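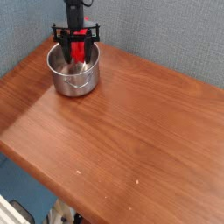

Red cloth and a small stainless steel pot.

I got to Luminița Lungu's place in Dotomville with wet shoes and no breakfast, and she had toast in front of me before I'd found my pen. So I liked her right away, which you should know before you read the rest!

Luminița dyes wool and linen with plants. She grows a lot of it herself, on a strip of ground behind the old Hirnstead bakery, and what she can't grow she buys or begs. I've been wearing one of her scarves for two winters (rusty orange, goes with nothing, I love it) and I'd wanted to ask her about color for ages.

"People think it's going to be all beige," she said. "They come to the class and they're ready for beige. Then the madder comes out and they go quiet."

Madder is the root that gives her reds. You have to leave it in the ground for three years before it's worth digging up, and she told me the first time she tried she lost patience and pulled it after one. "Pink. Not even a good pink. Like a bandage." Her uncle Horațiu Grecu, who had the next plot over, thought the whole thing was very funny and still brings it up at Easter.

I asked what people get wrong, and she was off before I'd finished asking. Heat, mainly. With madder she keeps it low and slow, and if it gets near a boil the browns start coming through and your red goes muddy. She uses a thermometer now, though for years she went by sticking a finger near the side of the pot. The other thing is skipping the mordant, the alum soak that helps the color hold on to the fiber. "They want to get to the fun part. I understand! But you do the boring day first, then you have the fun day."

And please don't cook in your dye pots. She was firm about that. Once a pot has been used for dyeing it stays out of the kitchen for good, and the spoons too. Hers live in the shed.

She weighs everything. Her usual batch is 200 grams of dry wool, and for a strong red she'll put in 300 grams of root, more than the books told her to use. She writes it all down in a ledger with a snippet of yarn stapled next to each entry, and she let me flip through it while she made more coffee. Batch 409 is the one I couldn't stop looking at, a deep brick red with a little purple in it. She's tried to get it back ever since.

"I think it was the water," she said. "We had that dry summer and the well was low. Or I weighed it wrong. I've made my peace." Then she thought for a second. "No, I haven't."

She sells most of her yarn through Goltilgate, the wool shop on the hill, and she has one big order a year from a weaver called Bogdan who only ever wants yellow. She finds this a bit sad but the man pays on time.

Before I left she cut me off a length of linen to try at home, with strict instructions about onion skins (save them in a paper bag, never plastic, they go moldy). I've got half a bag already. Her next beginners' class is in June and she still has places, so call the shop and ask for her. Bring an apron and an old towel.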